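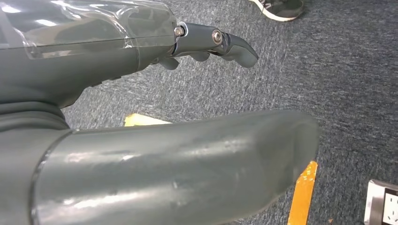 Grey finger, hex nut and joint screw, close up

Re: [beans] Nilov beans and how to keep them

On 20 Apr 2026, Adwoa Addo wrote:
> Hello all, I've been growing the Nilov climbing bean for three
> seasons now and last year's pods came out a muddle, half of them
> streaked purple and half plain green. I had a row of Brostis dwarf
> beans at the other end of the plot, by the water butt. Could they
> have crossed? And how does everyone store theirs? Mine were in
> paper envelopes in the kitchen drawer and I found a lot of little
> round holes in them at Christmas. Very sad. I have 30 good ones
> left and I don't want to waste them.

Dear Adwoa, and everyone,

What a shame about the holes! I'm afraid that sounds like bean weevil, and I know just how you feel, as I lost an entire jar of my mother-in-law's runners to it the first autumn we were in Endard. The good news is that it's easily dealt with another time. Dry your beans until one shatters when you hit it with a hammer (if it squashes, they need longer), then put them in a sealed jar in the freezer for a week. Let the jar come back to room temperature before you open it or you'll get damp on the seed. Do look over your 30 before they go in the ground, and put any with holes on the bonfire. Not the compost, please.

As for the muddle, French beans mostly look after their own pollination before the flower has properly opened, but bumblebees do get in, and I've had one or two crosses even with a good gap between rows. If your two rows were at opposite ends of the plot I'd be a bit surprised to see half the crop affected in one go. My own guess is that the seed was mixed before it ever reached you. The Nilov went round the list the October before last in a great hurry and I remember at least 2 people saying theirs had come up with both sorts of pod. Mine were all streaked, for what it's worth, and the flowers were a dark pinky purple. What colour were yours?

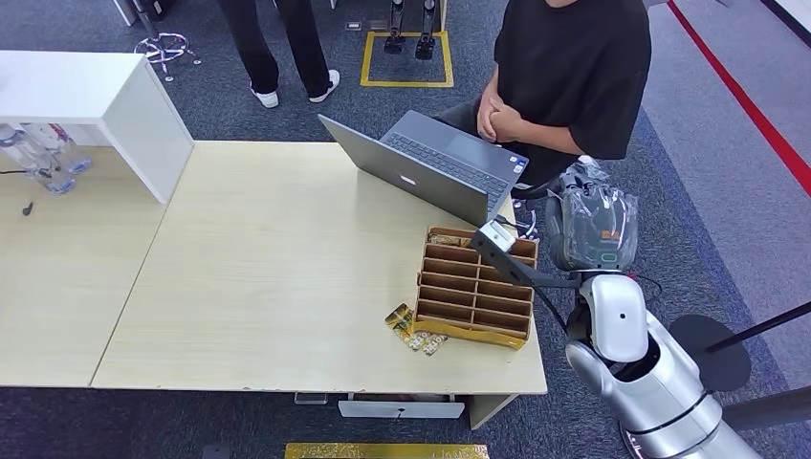
Storing beans so that you can find them again is a different matter, and I've tried all sorts: biscuit tins, film pots, an old cutlery tray that the cat used to sleep in. Envelopes in a shoebox are all right until you've more than a dozen kinds, and then you're forever tipping them out on the table to find one. A cardboard organiser with compartments, like the one the arm is reaching for, has been my answer for the working stock, with one variety to a compartment and the name on a slip of card tucked down the side. Anything I want to keep for years stays in the jars, in the cold back bedroom.

If I were you I'd sow 11 of the good ones this year, in pots indoors first so the slugs don't get them, and hold the rest back in case of a bad summer. Plant them out at the end of May and tie a bit of red wool round any plant that looks right to you. Save from those plants only.

I've plenty of my streaked Nilov left over, by the way, so send me your address off list and I'll pop some in the post. Would anyone like the last of the Brostis too? They're very good with bacon.

All best, and happy sowing,
Margery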